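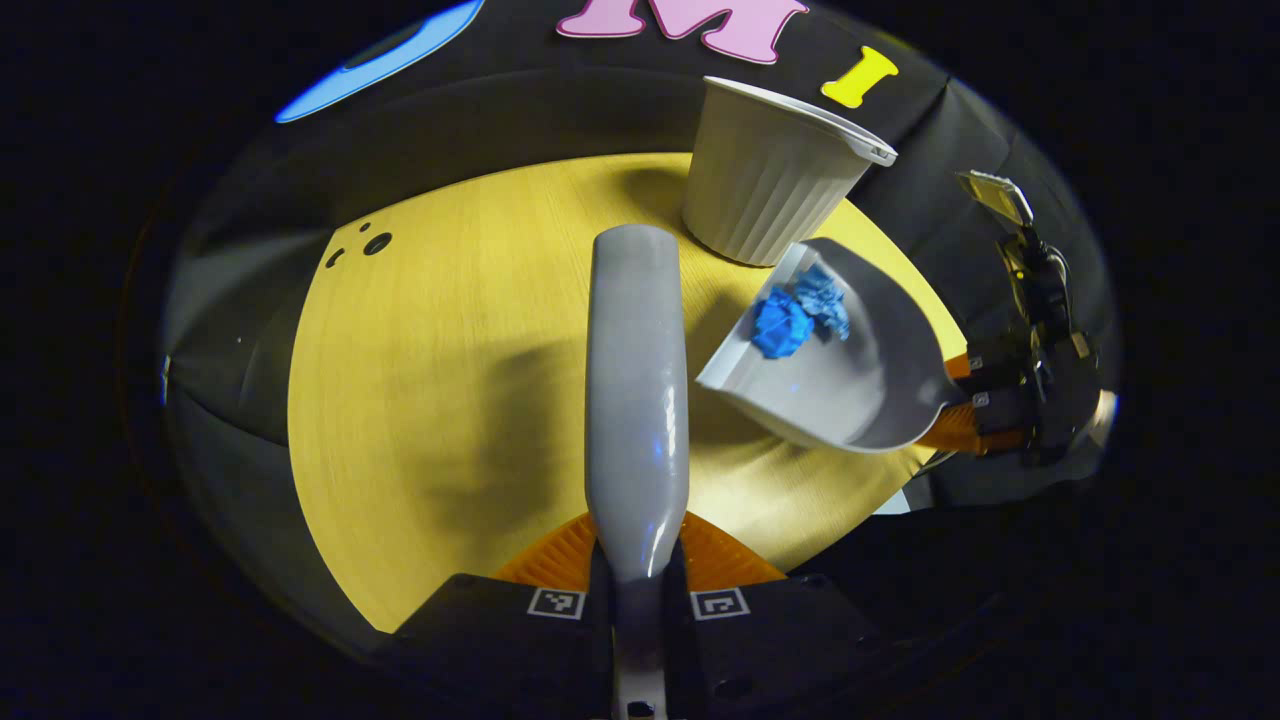

What does this dataset cover? Table-clearing tasks done with two hand-held grippers, one in each hand, recorded at a bench in the Skuldale shared workshop.

3 min read

# Drurkum Tabletop Set

Drurkum is a small set of recordings made with home-built grippers. The parts were printed and put together in the workshop, and the tasks were picked to need two hands: one tool holds something steady while the other does the moving. Sweeping crumpled paper into a dustpan is the main one. Stacking cups and wiping are also in the set.

## Contents

- 300 episodes in total
- 4 tasks: sweep, stack, wipe, sort
- 20 episodes held back for testing, listed in `holdout.txt`
- One folder per episode, with video from each gripper, a pose file and a jaw-width file

The pose files use meters and quaternions in x, y, z, w order. Version 1 used w first. If your gripper flips over on playback, check which version you have.

## Hardware

Each gripper has a trigger, two sliding finger blocks and a wide-angle camera over the jaws. Square markers on the finger blocks are used to work out how far the jaws are open. Jaw width is written in millimeters and smoothed over four samples. The raw values are kept in a second column.

Print files are in the `Irker` folder. Print the finger blocks flat, with the marker side up. The trigger spring is the part most likely to wear out - we replaced ours after 2,000 closes and redid the zero point.

## Loading

Run `python load.py --task sweep` from the top folder. The loader skips any episode without a pose file and prints its name. Add `--raw` to get jaw widths without smoothing.

## Known problems

- Left and right clocks drift in the longer sort episodes. Use `sync.csv` to line them up.
- Tracking drops out when a hand passes close to the lens. Those rows are marked `lost` in the pose file.
- Glossy handles sometimes throw off the marker reader. The jaw width jumps for a sample or two and then settles.
- The wipe task has no labels for the start of contact.

## License

Data is CC BY 4.0. Code and print files are MIT. Please name the set and the version number if you publish results.

Related

Irker gripper: print settings and parts list
Văduva marker reader: setup notes
Drurkum version 1 (archived)
Skuldale bench wiring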